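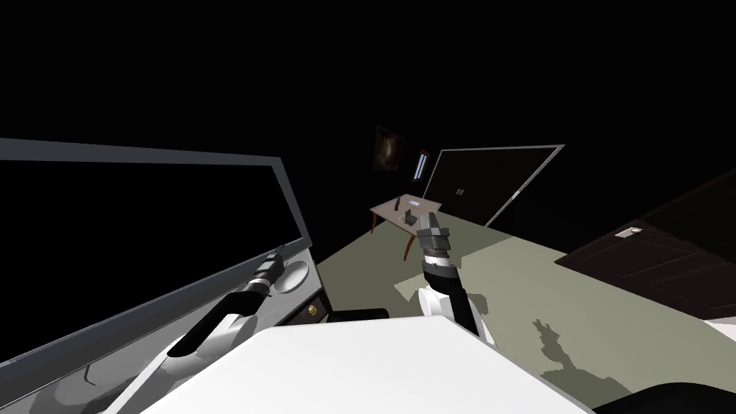

Gray counter, lights on, walls still dark.

April 2019

Follow-up to the December post on overnight dough temperature. Several people asked for the logger setup, so that comes first.

The probe is a Clorkby two-wire unit with a one-minute interval. It stores 4,000 readings before it overwrites the oldest. The run covered here has 2,847 readings, or a little under two days, and includes two batches of the Stullen rye made back to back. Each batch used 2,000 g of flour. I did not change the starter or the salt between them.

Batch one went in at 24 C and was down to 19 C by morning. Batch two went in at 26 C and ended at 19.5 C. The extra two degrees at the start were mostly gone by the fifth hour. Past that point the two curves are close enough that I would not try to tell them apart with this probe. Tùng Đàm ran the same test with his Essien thermometer in a warmer apartment and got a much flatter line, ending at 22 C. His dough was ready three hours before mine.

The practical result is that water temperature sets the first part of the rise and room temperature sets the rest. I had been adjusting the water by a degree or two and writing it down carefully. I have stopped doing that for overnight batches. For a four-hour rise it still matters and I still measure.
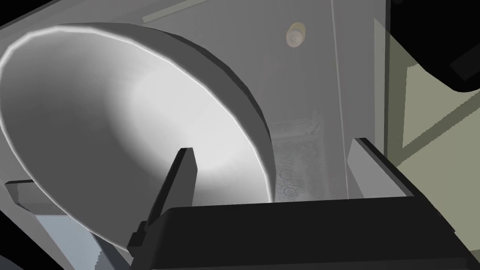 Skin formation is a separate problem from cooling, although both depend on exposed surface. I weighed the dough before and after with the container uncovered, then again with a lid. Uncovered, it lost 286 g over the two nights combined, which is more than I expected. A wide, shallow bowl like the big white one here is the worst case, with a large open area for a given volume of dough. A tall tub with straight walls does better even with no lid. If a bowl is all you have, cover it with a plate that overlaps the rim.

Wumpini Atinga pointed out that my December figures were taken with the probe near the wall of the tub. She was right, and those readings run low. I have marked them in the spreadsheet and left them in.

Next run will use the Mundis wholemeal at the same hydration, probe in the center, lid on. I also want a second logger for room air, shelf height, away from the window.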